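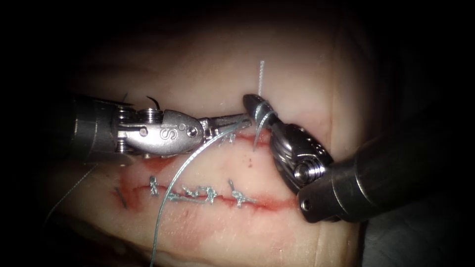

Elin Morgan
Build lead and manual editor, Premov two-arm suturing bench

Section 6. Setting up and running a suture pass

Read this section after the arms are mounted and homed. It applies to the shared workshop build with two wristed instruments and one fixed camera. If you built the single-arm version, skip to the next section.

6.1 Before you start

Clear the bench of tools and set the pad in the Rakano tray. Both tray clamps must be closed. The pad has to resist a light sideways push with a finger.

CAUTION: Keep hands out of the tray whenever motor power is on. The needle stays sharp after many passes, and the wrists can move without warning when a cable slips.

6.2 Checking the wrists

1. Turn off motor power and wait for the Beddoe supply to click.
2. Flex each wrist by hand through its full travel. It should feel smooth both ways.
3. Look at the cables where they pass over the pulleys. Replace any cable with a broken strand.
4. Turn power on and run the homing routine for the left arm, then the right.
5. Close both sets of jaws on a scrap of thread and pull gently. If the thread slides, raise the grip setting one step and try again.

Note: Our first set of cables lasted 1,119 jaw cycles. Celeste Zapata's second set, with the larger pulleys, went over 4,000. The larger ones are in the parts list.

6.3 Placing a stitch

1. Park the right arm with its jaws open, clear of the needle path.
2. Grip the needle near its middle with the left jaws.
3. Bring the point down to the pad beside the incision, as close to upright as the wrist allows.
4. Drive the needle at the slow setting. Stop if the pad lifts.
5. Close the right jaws on the needle, then release the left.
6. Draw the thread through until a short tail is left.

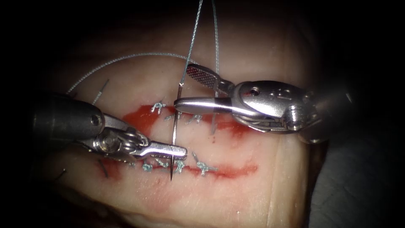 Figure 6-2. Needle held in the left jaws, right jaws open.

Note: Watch the loop of slack thread. It likes to catch on the wrist housing — if it does, pause and free it with tweezers, power off.

6.4 Tying off

1. Wrap the thread around the closed jaws of one arm.
2. Reach through with those jaws and take the short tail.
3. Pull the arms apart slowly, keeping the thread low over the pad.
4. Repeat in the opposite direction, then trim.

CAUTION: Do not let the jaw tips touch under load. A bent tip cannot be straightened well enough to hold a needle.

If the knot sits loose, lower the pull speed in the Loltport settings file before changing anything else. Restart the controller after saving the file.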